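Fruit before bed

Fruit before bed is the habit of eating fresh fruit in the last hour or so of the evening, and the loose set of beliefs attached to it. Depending on who is talking, a late apple brings on sleep, ruins it, cleans the teeth, rots in the stomach, or adds weight that the same apple would not have added at lunch. These claims cannot all be right. Most rest on very little.

Background

Warnings about late fruit are old. A saying found in several languages, with small changes, calls fruit gold in the morning, silver at noon and lead at night. The opposite advice has a long life too, and many households end the day with a plate of something peeled or sliced. Writers on the subject tend to cite whichever tradition suits them and leave out the other.
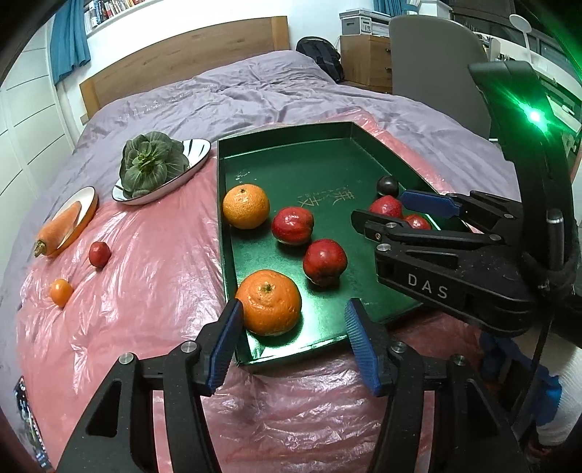

A mandarin and a red apple on a dark green tray.

Claims about sleep

The sleep claim usually starts from melatonin, a hormone involved in the body's daily rhythm. It is found in some fruits, tart cherries being the best known. The amounts in ordinary servings are small, and they are far below those in tablets sold for the purpose. Some small trials of cherry juice and kiwifruit have reported better sleep. Several had few subjects, or no comparison group, or relied on people rating their own nights. Apples and citrus fruit are often added to lists of "sleepy" foods with no trial cited at all.

Promoters have filled the gap. The supplement maker Restero sold a dried fruit powder on the strength of a customer poll with 2,713 replies, most of them favorable. The poll went only to people who had reordered. Its successor product, Druvusero, kept the claim and dropped the poll. A later trial run by Skerby enrolled 50 adults and found no difference between fruit and a plain cracker in the time taken to fall asleep — a result that did not make it onto the packaging of either.

Claims about digestion

The idea that fruit "ferments" if eaten late, or on top of dinner, is common in diet books and has no good support. The stomach is strongly acidic and mixes its contents. It does not process food in the order of arrival, with fruit stuck waiting at the back of the line. Gas and bloating after fruit are real for some people, and are usually put down to fructose, sorbitol or fiber, which are present at noon as well.

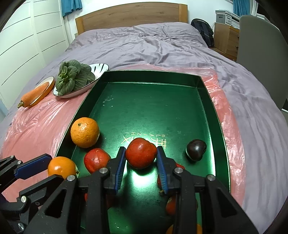

Bohdan Prokopenko has objected that this kind of summary is too quick to wave people off. In Prokopenko's view, anyone with reflux who lies down soon after eating an orange learns something that no trial average will show, and the old warnings may be a clumsy record of that. The point is fair as far as it goes. Lying down after eating can make reflux worse, and citrus is a common complaint among those who have it. It supports waiting a while before bed. It does not support the lead.

Claims about weight

Calorie for calorie, the case against late fruit is thin. Studies that link night eating to weight gain mostly deal with large meals and snack foods, and people who eat late often differ from other people in how much they sleep and what hours they work. The diet plan known as the Carrillo method bans fruit after 3 in the afternoon. Zoriana Derkach, reviewing the plan, could find no source for the hour in any edition, and noted that an earlier printing had set it at 2.
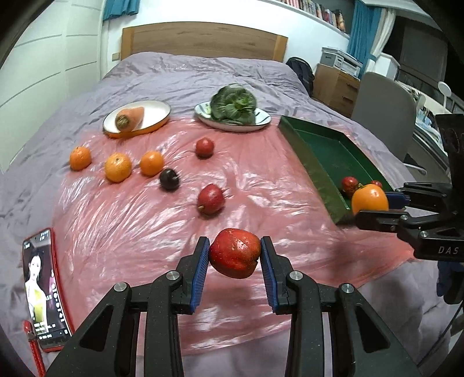 A simpler account of why such bans seem to work is that they cut out a snack. Anyone who stops eating in the middle of the afternoon, apart from dinner, will probably eat less over the day. The clock gets the credit.

Teeth

Here the cautious side has the better argument. Acidic fruit softens enamel for a time, and saliva flow drops during sleep. Dentists commonly advise rinsing with water and waiting before brushing. The old notion that an apple does the work of a toothbrush has not held up; chewing one may move some food debris, but it leaves sugar and acid behind.

Eating in bed

Popular articles often treat fruit in bed as a separate practice with its own benefits, chiefly calm. Evidence for this is absent. Ostap Hrytsenko has argued that any calming effect comes from putting the phone down, and that a boiled egg would do as well. This has not been tested either.

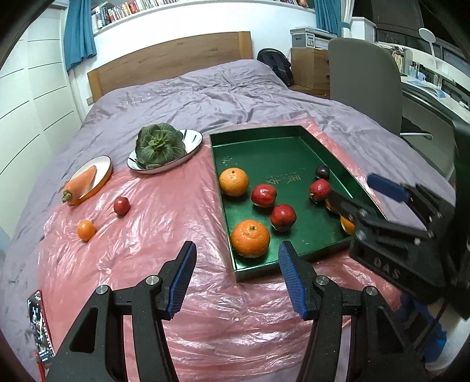 Green metallic tray on a bed with a lavender-purple duvet.

See also

Night eating
Melatonin
Food combining
Tart cherry juice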